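Folding and Tearing a Sheet of Paper by Hand

Updated 19/05/2020

A clean tear without scissors depends on where the hands sit before any force is applied. These notes use one white sheet on a hard, flat desk. Clear the surface first – crumbs underneath will mark the paper.

Set the sheet at a slight angle to the desk edge. Most people find this easier on the wrists than laying it square.

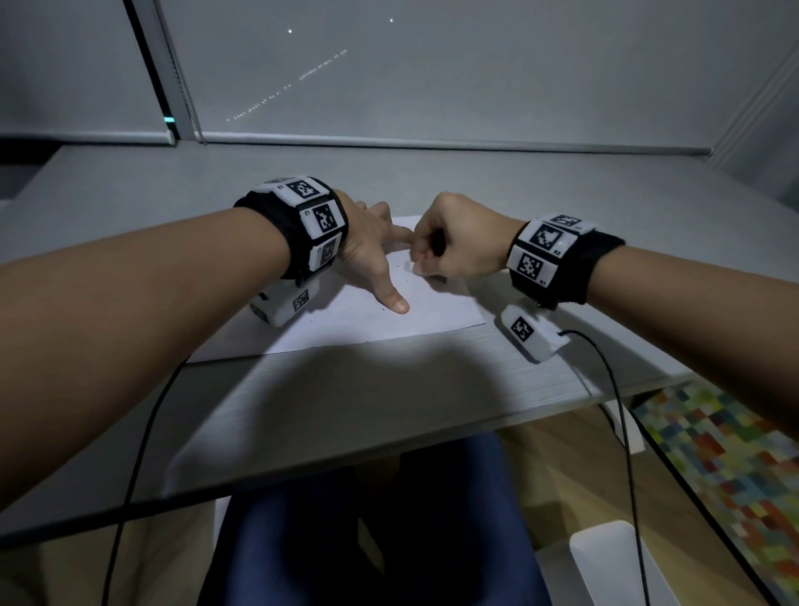
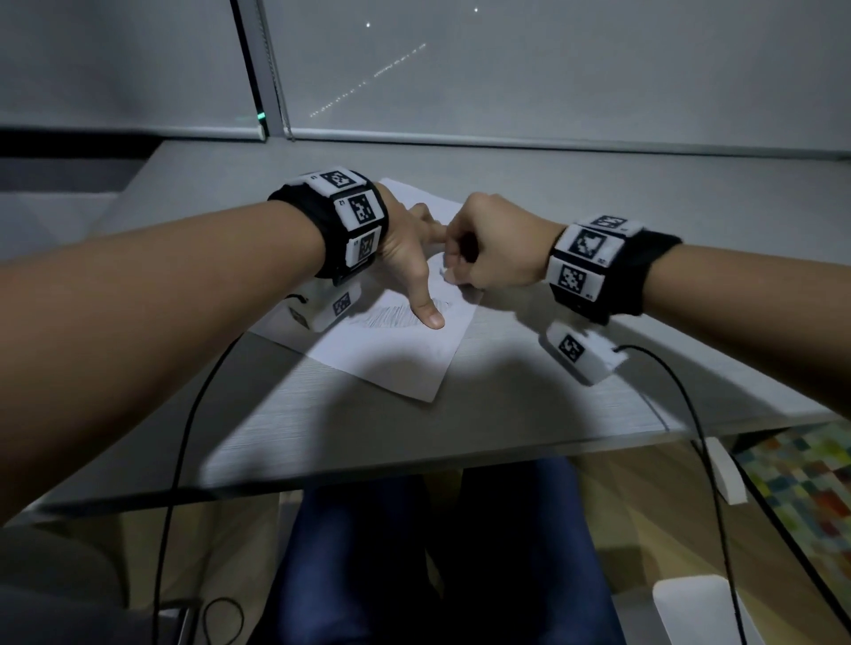 Both hands close together over the sheet, left thumb tip on the paper.

1. Rest the left thumb on the sheet and keep the other fingers clear of it.

2. Curl the right hand and bring the fingertips down beside the left hand. The closer the two hands are, the less the paper will buckle between them.

3. To fold, lift the near corner to the far corner, hold it there and press the crease from the centre outwards. Run a fingernail along it twice.

4. To tear, open the fold, reverse it and crease again. Hold one side flat and draw the other side away slowly, a little at a time.

If the tear wanders, stop and refold. Pulling harder makes it worse. Heavier stock, such as the Detari card sold in packs of 42, needs 6 passes along the crease before it will part cleanly. Thin Grumero layout paper tears after two.

Torn strips can be kept for the paper weaving page, which uses the same grip.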